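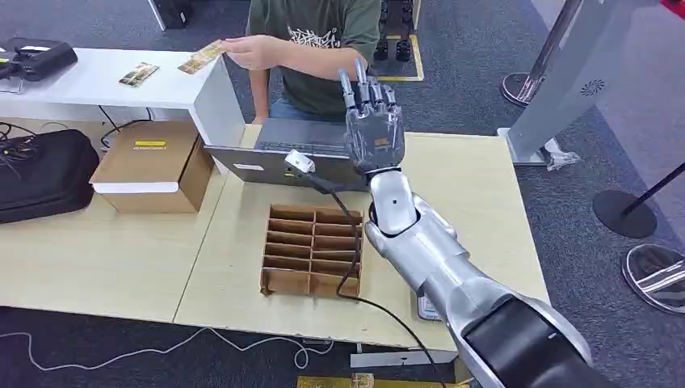
Nurness student project: call for participants, card handover strand

Nurness is the practical robotics project attached to the engineering courses at Tisasside. Students work on the arm, the hand, the software that drives them and the test procedures, and receive project credit for the work. Applications are open for the next intake, which runs from the start of the autumn term to the end of January.

Applications close on 15 May 2024. Late applications go on the reserve list.

Subject of the work

The card handover strand deals with one task. A person picks up a printed card from a table and holds it out. The robot hand closes on it, takes the weight, and the person lets go. The card is then either given back or put into a compartment of a cardboard tray.

Thin, stiff objects are awkward for a hand with jointed fingers. A card presents an edge with almost no depth, it bends if the thumb arrives before the fingers, and the person holding it rarely keeps it still or at the same angle twice. The present control program, Clerer, copes well with a card presented upright and held steady. It copes badly with a card that arrives tilted, or one that is still moving when the fingers start to close. Glossy cards also give the vision software trouble under strong overhead lighting.

The previous intake concentrated on the closing movement and left a usable set of finger trajectories with notes. The next intake will take on timing: when to start closing, how to tell that the person has begun to let go, and what the hand should do if they change their mind.

Placing into the tray is a secondary aim. It will be attempted only once handover is reliable enough to be tested with people from outside the project.

Roles

Participants apply for one of the roles below. A second choice may be given and will be considered if the first is full.

Motion and control. Work on the closing sequence and on the coordination of thumb and fingers. Applicants should be able to read and change code written by other people, and should have met basic kinematics in a taught course. Experience with tendon or linkage-driven fingers is useful and will be discussed at interview. Supervisor: Pentti Rautiainen.

Sensing. Work on detecting the card and estimating its angle while it is in a person's hand. Applicants should have written some image processing code of their own, at any level. This role includes a good deal of labelling in the first weeks, shared equally among those who hold it. Supervisor: Siiri Tikkanen.

Test procedure. Writing, running and revising the handover trials, keeping the log, and preparing the cards. Applicants do not need to program, though they will learn to start and stop Clerer and to read its output. Careful written English is required. Students from psychology, design and ergonomics have held this role before and are encouraged to apply. Supervisor: Catrin Phillips.

Cabling and bench. Looking after connectors, cable runs, covers and stands, packing and unpacking for demonstrations, and keeping the parts list current. Applicants should be able to solder neatly and to use a multimeter. Supervisor: Kauko Mäkelä.

How a trial is run

Applicants are asked to read this section before applying, as all roles take part in trials.

A trial needs three people. The presenter handles the cards and stands on the far side of the table from the arm. The operator sits at the laptop and starts each run. The third person holds the stop button and does nothing else for the length of the trial. Roles rotate between trials and never during one.

The operator calls "ready". The presenter lifts a card from the table and offers it between finger and thumb, by one short edge, at the height written on the trial sheet. The hand closes. The presenter lets go on feeling a pull, and withdraws. If no pull is felt, the presenter keeps hold of the card and says "held". The operator opens the hand and logs the run as a non-transfer.

Presenters wear short or close-fitting sleeves. Rings, watches and lanyards come off. Fingers stay behind the marked line on the card and are never put between the thumb and the fingers of the hand, powered or unpowered, except by the bench role with the supply isolated.

Cards are counted out and back in by the test procedure role. A bent card is withdrawn and its number struck from the sheet. Please do not flatten it and return it to the pack: a previous creased card went round for most of a term and spoiled the angle data for every run in which it was used.

Trials away from the workshop follow the same procedure. The steadiness of the table, the lighting and the route of the cables are recorded at the top of the sheet before the first run. Members of the public may act as presenters only at demonstrations approved by Pentti Rautiainen, and only after a spoken briefing. 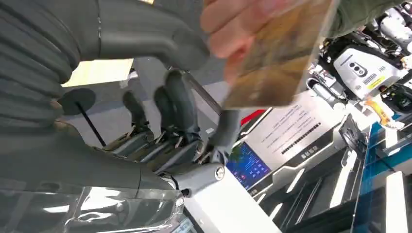 Time commitment

The project meets for 2 supervised sessions a week in term. Attendance at both is expected. Participants should allow further time for reading, code review or write-up according to role; supervisors will agree this individually and it will stay within the limits set for project credit.

There are 2 demonstration events in the programme. Each takes up a full day including packing, transport and setting up. Participants must be available for at least one of them. Travel is arranged by the project and meals on the day are covered.

The January sessions are given over to final trials and documentation. New features are not accepted into Clerer during that month.

Funding

Each participant receives a bursary of 570 euros, paid after the final report has been accepted. The bursary is funded by Laitinen, the engineering firm which also provides the workshop benches. Laitinen has no part in selection and makes no claim on code written by participants. Tools, protective equipment and consumables are supplied. A personal laptop is helpful for the motion and sensing roles; students without one can borrow a machine for the length of the intake.

Who may apply

The call is open to students registered at Tisasside in any year after the first. Exchange students may apply if their stay covers the whole intake. Previous participants may apply again for a different role.

Working language is English. Finnish is used informally in the workshop and is not required.

The workshop has step-free access and the operator's seat is adjustable. Applicants who would find standing for long periods difficult should say so if they wish, and duties will be arranged to suit. This is dealt with after selection and is not passed to the people reading applications.

How to apply

Send one document containing:

- name, course and year of study
- first and second choice of role
- a page at most on something you have built, tested, repaired or measured, including what went wrong with it
- for motion and sensing, a short piece of code you wrote yourself, with a note of what it does
- for test procedure, a written set of instructions for any everyday task involving another person
- dates in the autumn term on which you cannot attend

Certificates and letters of reference are not needed and will not be read.

Applications go to Paavo Peltonen at the Nurness office, by the project mailbox or on paper. Receipt is confirmed in writing. If no confirmation has arrived by the closing date, ask at the office.

Selection

Shortlisted applicants are invited to the workshop for a short interview with the supervisor of the role, followed by a practical exercise. For motion and sensing this means making a small change to existing code and explaining it. For test procedure, the applicant runs a short trial from a sheet containing a deliberate error. For cabling and bench, the applicant traces and labels an unmarked harness.

All applicants are told the result, and comments are given on request. Places are confirmed once the safety induction has been completed. A missed induction can be retaken on the reserve date, which Paavo Peltonen will send out with the offers.

Questions about a role should go to its supervisor. Questions about credit, dates or payment should go to the office.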